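Steaming tips I picked up at a robot open day

I went to the open day at Durnham on 22nd February expecting to see something whizzing about in a cage, and came home with a page of notes on how to steam buns. My friend Salma Belhaj had talked me into it (she'd promised cake, and there was cake) and we ended up standing at the kitchen demonstration for most of the afternoon.

The robot there has two arms and was being put through its paces with an electric steamer. Silviu Dumitrescu was running the session and he was very patient with all of us asking daft questions. He told us they'd done 2,000 practice goes at kitchen jobs since July, and that the fussy bit is always the lid. Well, same in my house!

So, my notes, tidied up a bit.

Leave gaps. Buns swell, and if they touch they glue themselves together and tear when you pull them apart. I used to cram in as many as I could and then wonder why they came out lopsided. Four in a round basket, set out in a diamond, is plenty. Do a second batch.

Clear both sides before you start. Lid goes down one side of the pot, plate on the other, and nothing else in the way. I've got a tiny worktop so the toaster now lives on the fridge on bun days.

Lay the lid flat, handle up. I always used to lean mine against the tiles, where it slid down and took the soy sauce with it once. Flat on the table with the knob in the middle facing you, you can grab it again without looking. 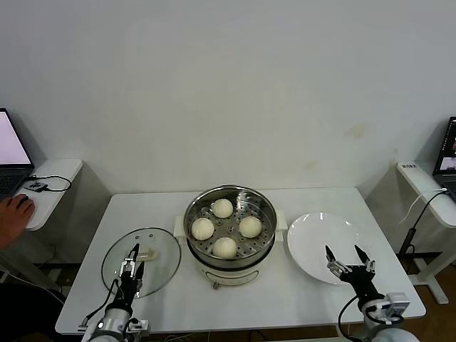
Lift the lid away from you, far edge last, so the steam goes towards the wall and you keep your eyebrows. Hatsue Wada, who was standing next to me and has been making buns for longer than I've been alive, also wipes the inside of the lid with a tea towel halfway through so it doesn't drip on the tops. I've tried it and the skins do come out smoother.

Timing: 11 minutes for small ones from cold dough, 14 for anything with a meat filling, and then turn it off and wait a couple of minutes before you open up. Check the middle of one if you're at all unsure about the meat.

Use a bigger plate than you think. Hot buns squash if you pile them, and a big flat dinner plate lets you take them straight across one at a time. Tongs with soft ends are best. Mine are metal and leave little dents, so I've wrapped the tips in baking paper for now.

Salma wants to go again in July, when they're meant to be doing washing up. I'll take a longer notebook.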